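Lab 7 handout: comparing grippers on the two-arm bench
Notes by Ayana Admasu, lab section with Yen-ting Tseng

Typed these up fast after lecture, so tell me if something is wrong. Read before you come in. The lab is 2 hours and you will lose half of it if you show up cold.

What we are comparing

Two finger sets, same arms. Set A is the Stevetberg fingers, hard plastic, flat inside face, narrow tip. Set B is the Votora fingers, softer, wider, a bit of give at the end. Both bolt on with the same four screws. Both arms get the same set at the same time, please don't mix. Last June a group ran A on the left and B on the right for a whole afternoon and none of the numbers could be used.

The task is clearing a meal tray. Dishes go in the rack, trash and food scraps get dealt with separately. Sounds easy, is not. A tray gives you thin things, round things, light things, things with an edge, all close together, and you get to see where a finger shape helps and where it gets in the way.

Recap from lecture

Parallel jaw = two fingers, one opening width, one closing direction. Nearly everything we do this term is parallel jaw. Three numbers to keep in your head: max opening, closing force, finger depth. Max opening decides if you can go around a thing at all. Finger depth decides if you can reach over a rim without the palm hitting. Closing force matters less than people think, most of the drops we log are bad placement.

Pinch grasp on a rim. One finger inside the bowl, one outside. Works well when the wall is steep. On a shallow bowl the inside finger slides outward as you close and the bowl tilts. Wider finger tilts less, but is harder to get down between the bowl and its neighbor.

Flat plates. Worst case. The rim sits low so the lower finger has to go under. Options:
- slide plate to the edge of the tray until it overhangs, then pinch
- press one side down with arm 1, lift the other side with arm 2
- tip finger under the rim at a low angle (A can sometimes, B almost never)

Write down which one you used. "Picked up plate" in the log is no good to me.

Chopsticks. Thin, parallel to each other, roll when touched. Come straight down, fingers across the stick, close slowly. If you grab two at once that counts as one pick, mark it "double". Soft fingers do better here becuase the pad wraps a little.

Foil and wrappers. Crumpled foil is easy, has height. A flat wrapper has hardly any, so you end up pushing it around. Try the fold, or pinch a raised corner.

Shells and small bits. Do not try to pick peanut shells one by one, we'd be there all night. Tilt the plate over the bin with one arm and leave it. Crumbs that stay on do not count against you.

Procedure

1. Home both arms. Wait for the green light on each gripper before you touch the controller.
2. Set the tray between the arms. Bin on the left, rack on the right. Same layout for every run.
3. Load the tray from the item sheet. Rough positions are fine, don't measure, but don't spread everything out to make it easy either.
4. Start recording, then move.
5. Run ends when the tray is clear or at 10 minutes, whichever is first.
6. Reset, repeat. Every pair does 2 runs per finger set, then swap the driver and do it again.

Controller speed stays at the low setting for the first run. After that your choice, but write it down. Fast arm swings smear the head camera picture and then the labeling people at Clinmont can't tell when the fingers closed. Slow down for the last bit before contact, go as fast as you want in free air.

Cables. The black cable on top of each gripper needs slack at full reach. Check by hand, power off. If it pulls tight on the way to the rack, stop and re-clip it. Watch the thin one along the arm too.

What to log

Item, arm, grasp type, attempts, result. Result is one of: placed, dropped, pushed, skipped. Pushed means you moved it and never got hold of it. Don't use "failed".

Also one line per run on which arm was waiting on the other. With two arms close to one tray there is a lot of waiting and it eats your time more than bad grasps do. Harries section got 27 logged waits in one session, most of them over the middle of the tray. Agree on who goes first when both want the same spot.

Rack placement

Bowls go between pegs, open side facing the tray. Let go when the bowl is touching the bottom of the rack, not before. Wide fingers catch on the pegs when they open, so open partway, back out along the same path, then open fully. This is where set B loses most of its points. Set A comes out clean but lets the bowl turn in the grip on the way over, so you arrive crooked. Pick your poison.

Write up

About a page and a half. Table of results, then which set you would choose for this tray and which for a tray with no thin items. Say what you'd change on the fingers. Sketches ok, by hand ok. No need to explain what a parallel gripper is, I know.

Hand in to Yen-ting before the next lab, paper or upload. Screws and hex keys go back in the drawer marked Votora, both sets, even the Stevetberg ones. 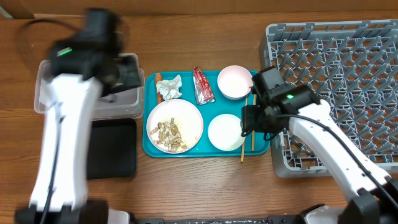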